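October, late, still up

Long day in the workshop and I am too wound up to sleep, so I'm writing it all down while I still remember which screw went where.

The hand-held gripper is together! The whole thing, shell and all. I kept picking it up this evening just to feel it sit in my hand. Yesterday it was a tray of parts and a bad mood, and now it's a tool, and I'm ridiculously pleased with it.

The morning went to the shell. I'd sanded the two halves last night with 300 grit and thought they were done, but under the lamp at breakfast I could see ridges all along the seam, so I went over everything again with 600, with a bowl of water beside me and the radio on. It took most of two hours and my fingertips still feel strange. The halves closed on the first try after that, with one soft click near the back and no gap I could get a fingernail into. I may have cheered.

Then the pad. This is the third version of the V and I think it's the one. The first was too shallow and anything round just rolled off it. The second was deep enough but smooth inside, and a marker pen slid straight down and onto the floor. Judit Barta looked at that one last week and said, "It needs a tread, like a boot," and went back to her soldering, and she was right, of course. So now both slanted faces have the black diamond mesh on them. I cut the mesh from the Comen sheet, messed up the first piece by cutting it face up (mirror image, stupid), and got the second one in clean. I used the thin double-sided tape first so I could shift it around, then glue once I liked where it was.

By four I had it over the big wood-grain table with one of the printed square markers laid out, and Judit came over to have a look.

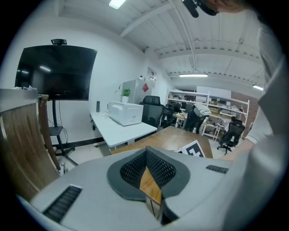
What I tried with it, and how it went

I started with the easy things. A glue stick, fine. A marker pen, fine, and I shook it pretty hard! A roll of tape on its edge, fine, though it wants to swing a little. Then a teaspoon, which was bad: it turned sideways in the V every time and ended up hanging by the handle. An egg I haven't dared. Maybe tomorrow over a bowl.

Judit had a turn and holds it completely differently from me, much farther back, with her thumb flat along the top. It looked odd but her wrist stayed straighter, and when I copied her my forearm stopped complaining. I want to move the trigger back 9 millimeters to suit that grip. I'll have to check whether there's room behind the spring before I get excited.

The marker tracking was the other big job. The laptop picked up the square in good light right away, and lost it whenever I tipped it toward the lamp. I think the paper is too shiny. I'll reprint on the dull card from the Llewellyn pad and see if that cures it. I also want to try one size up, but one change at a time or I'll never know what fixed what. (I wrote this exact sentence in here in the spring and then changed four things at once.)

I weighed it after supper on the kitchen scale. The new pad and mesh added 103 grams over the bare shell with its screws, more than I'd like, and most of it is the pad itself. I could print it with less fill. I'm a little afraid of it going soft at the point of the V, where all the squeezing happens, so maybe I'll print a spare first and bully that one.

The name is still up in the air. Judit is for Panum. I've been writing Drotel on all the bags and folders for so long now that it would feel wrong to change it, and it's on the label inside the shell already, under the screws, in my worst handwriting. So Drotel it is, unless she gets to the label maker before I do.

Things for tomorrow: check the room behind the spring. Print the marker on dull card. Buy more of the short screws, I'm down to the ones with chewed heads. Egg, over a bowl. Give Judit back her small pliers, which are in my coat pocket right now, I can feel them from here.

I keep thinking about the end goal, the arm on the bench closing its own gripper around a cup because I showed it how with this thing in my hand. We're a long way off. The arm can't even home itself without a grinding noise at the elbow. But this half is built and it works well enough to learn from, and I did it mostly with sandpaper and tape.

It's past midnight. Phone on the charger, then bed.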